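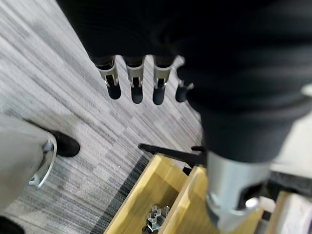 1/ Piver recall suit, a thread

Shota Nishimura
6/17/21

ok so the state filed against Munerska this morning. Drug distributor, not the pharmacy chain, people keep mixing them up. Read the complaint on the train so bear with me

2/ Short version: Piver (blood pressure pill) got pulled in February over a contaminated batch. State says Munerska kept shipping it to independent pharmacies for 30 days after it got the notice

3/ 30 days. To 120 pharmacies. Page 14 has the list, mostly small towns, a couple are the only drugstore in the county

4/ Munerska statement just came in. They "acted promptly on all information available" and will fight it. Did not answer my question about the dates

5/ The dates are the whole case imo. Complaint says the notice landed in a shared inbox at the Trera warehouse and sat there. Two people had the password. One was on leave

6/ Furukawa makes the pill. Furukawa is NOT a defendant. Seeing posts saying otherwise, please stop sharing those

7/ What the state wants: civil penalties per shipment, refunds to patients, and an outside monitor at Trera for two years. No dollar total in the filing. Anyone giving you a number is guessing

8/ Called a few of the pharmacies on the list. One owner told me she found out from a customer who'd seen it on the news — she pulled the bottles off the shelf that afternoon and then spent a week phoning everybody who'd filled it. Still hasnt been credited for the stock

9/ Someone asked about injuries. Complaint doesnt allege any specific ones. It's a consumer protection case, so the state says it doesn't have to. Expect Munerska to go after that in thier motion to dismiss

10/ If you take Piver: check the lot number with your pharmacist. Dont just quit taking it, call first

11/ Munerska has 30 days to respond. Full story up later tonight, still waiting on two callbacks. If you worked at Trera this winter my DMs are open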